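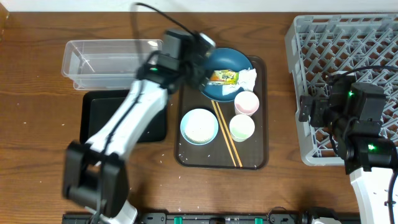
A walk-in clinic is a doctor's office where you don't book, you just turn up and wait your turn. I grew up with one in Prumau, so to me it's the normal way to see a doctor - you go in, you sit down, somebody calls you. The one I use now, in Skovmont, still has you drop your card in an open tray, and a clear plastic container like the one on the wooden table would do the job just as well. Most clinics take people in order of arrival, but a nurse can move you up if you're in bad shape.

The idea caught on in our area after 2000, when Irnitz opened its clinic with 2 doctors and a waiting room for 50 people. Gyamfi came later and went with numbered tickets (my highest so far is 131, in February, with a terrible cough!). Some clinics mix both systems, with walk-ins until noon and booked visits after lunch.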